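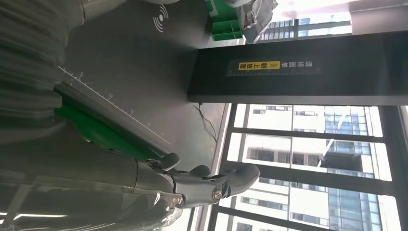
By the windows, with the hand over the work surface

How to check a mass calibration before a peptide run

You need the calibration mix, a clean syringe and the last saved tune file. The steps below are for the Skesex bench instrument at Bedusbridge, but the Cuvolel works the same way apart from the menu names.

1. Let the source settle for the time given in the log sheet, then load the tune file.

2. Infuse the mix at the usual flow rate and wait for a steady signal. If it jumps up and down, look for an air bubble in the line.

3. Find the two check peaks, at m/z 426 and m/z 1,659. Write down the measured mass of each – all the decimal places, please.
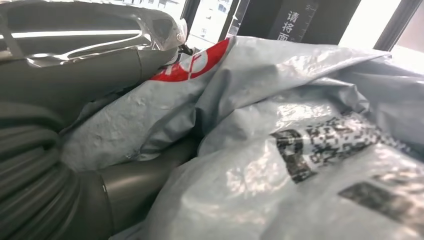

4. Work out the error in ppm: measured mass minus true mass, divided by true mass, times one million. Both peaks should be within 2 ppm.

5. If either one is outside, recalibrate and repeat from step 3. If it fails again, stop and tell Ginette Courtois.

6. Save the spectrum in the Pinheiro folder with your initials and flush the line.

Clémence Gaillard added the Cuvolel menu names in October. They are on the back of the log sheet.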